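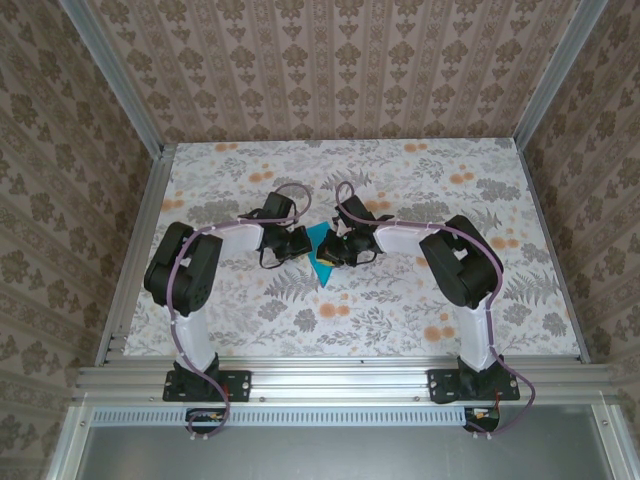
Two-arm setup, grippers over the teal piece

Forum > Robot arms > Training data

Yvonne Bainbridge
Our policy trained on 288 demos got 3 of 133 trials right once we swapped the tabletop print. Same arms, same piece. Is the fix more demos, or more backgrounds?

Eilidh Lamont
Backgrounds. We had the same drop in April. Split your demos over several prints and wall patterns, and hold one print out for testing. Keep the lighting and colour balance fixed while you do it or you won't know which change helped.

Romar
just record 1,000 more, worked for me

Laing
Check your purple cables too. Ours hung over the gripper and hid the piece from the camera.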